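Clerex: drawer-to-counter can task, student data card

Maintained by the Clerex robotics club, second-year project group
Last updated: 2023-08-16
Contact: Mercy Mwakalinga (data), Mudassar Gondal (arm and hand control)

Summary

Clerex is a set of 275 recorded episodes of a robot arm with a five-fingered hand working between a kitchen counter and an open freezer drawer. The objects are drink cans. We made it for our manipulation unit and for the Lendano student challenge, where teams are marked on how well a policy copes with a new can layout.

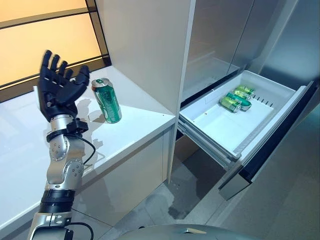
2 min read

What is in each episode

Every episode folder holds head camera video, joint positions for the arm and hand, and a short text label typed by the operator. Labels are lower case and have not been tidied, so you will find both "can to drawer" and "put can in drawer". Erasto Nyanda wrote a script that merges the common ones; it is in tools/labels.

Can layouts vary between episodes. The number of cans already in the drawer varies too, so don't hard-code it. The drawer stays open for the whole episode. Opening and closing it is a separate task and is not covered by this release.

Grasp labels

Ye-ji Ok and Felista Sang marked the grasp phase by hand in 2,850 short clips cut from the episodes. There are 3 phases: approach, contact and lift. A clip counts as approach until the fingers have closed around the can, even when the thumb is already very near it. We argued over this for a while and the early clips were relabelled in August. 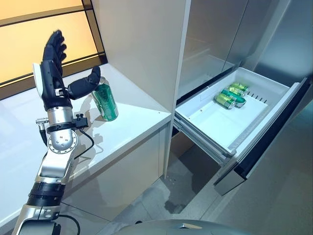
Hand upright beside a green can on the counter, thumb close to the can, drawer open.

Known problems

- 17 episodes have a gap in the hand joint log. They are listed in gaps.txt and the loader skips them by default.
- The counter is glossy and picks up reflections and the shadow of the arm. Our first can detector, Mera, was confused by this — crop with care.
- The arm often enters from the lower left of the view, so a model can learn that instead of the task.

Use

Free for coursework and club projects. Please send label corrections to Mercy as a patch, one episode per commit.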